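Chapter 4
Soft Things Are Hard: Teaching a Robot in a Real Room

Let me start with a confession. When I first ran the student robotics club that this book grew out of, I spent most of a semester having my students pick up wooden blocks. We got very good at wooden blocks! We had a score sheet, we had a practice table with tape marks on it, and by November the best team could do 100 blocks in a row without a drop. I was proud of them, and a little proud of myself too.

Then we entered the Hullia Home Challenge, where the tasks happen in bedrooms and kitchens, and our first job was to fold a blanket. We scored zero. So did the team next to us, which made me feel slightly better (I'm not above that).

A block has a shape, and it keeps that shape while you think about it. You can measure it once, write the numbers into your program, and go have lunch. A blanket has a new shape every time you touch it, and often when you touch something nearby. Pull one corner and the far side creeps along after it, or bunches up, or slides off the bed and takes a pillow with it. If your program was counting on the corner being where it was two seconds ago, you're in trouble.
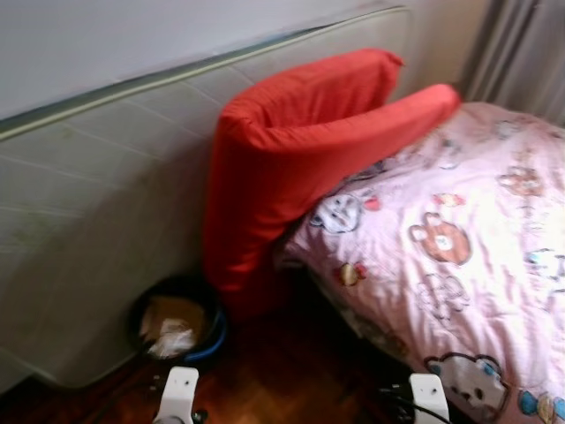

So in this chapter we leave the practice table behind. You'll work in an ordinary room with bedding, cushions, trash bins and all the other stuff people live with, and you'll collect your own demonstrations there. A demonstration is one complete try at a task, guided by a person, with the camera view and the gripper movements saved together. In Chapter 3 you recorded 80 of them on the table. For the project at the end of this chapter you'll need 300, and I promise the last fifty go faster than the first ten.

I should warn you about a few things before you move your gear. Floors in homes are dark in places, and the space beside a bed is usually the darkest of all. Meanwhile a window can wash out a pale blanket until the pattern on it almost disappears. Your camera has to cope with both, sometimes in the same shot. My club's first bedroom set had 580 demonstrations in it, and we threw out a painful number of them when we found that the exposure kept jumping every time the gripper turned toward the light. Lock your exposure. I'll say it again in Section 4.3, and you'll still forget once.

Cables are the other thing. On a table they hang off the back and stay out of the way. At floor level they wander, and a loose loop near a finger will end up in your grip sooner or later. Section 4.2 shows the way we route ours now, which is ugly but works.

You can do everything here with the Kinadex gripper kit from Chapter 2. If your school has the older Segers controller, that's fine too — just use the slower speed setting from Appendix B, and give yourself extra time for setup.

Before you read on, try something for me. Toss a blanket on a bed, stand back, and write down the steps you'd take to fold it, in enough detail that a friend could follow them over the phone. Most of my students write five or six lines and feel done. Then the friend asks, "Which corner?" and the whole thing falls apart. Keep your list, even if it's a mess, and bring it with you to Section 4.1, where we'll start on finding edges.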